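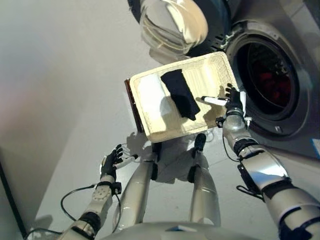
Figure 1. Folded laundry on a cream-colored tray next to a front-loading washing machine.

June
By the Brunton Hall Water Group

Water Use in a Student Laundry Room

Our project looked at how much water the shared laundry room at Brunton Hall uses and whether residents could cut it without buying new machines. The room has 8 washers, all the same Zokuteck model. We read the water meter every morning at 7:30 and asked residents to write each load on a sheet by the door.

In the first period the sheet showed 578 loads. We then put up posters asking people to wait for a full drum and to skip the extra rinse. In the second period, which was the same length, there were 481 loads. The meter reading fell too, but by less than we expected. We think some people kept using the extra rinse out of habit.

The sheet was the weak part of our method. Late-night loads were often left off, and on two mornings the meter had moved when no loads were written down. We also did not weigh any laundry, so "full" meant whatever the resident thought it meant.

If we did this again we would use the cycle counter inside each washer. The Ladon dorm has a similar room with older machines, and a comparison would be useful. Meter readings for both periods are in Appendix B.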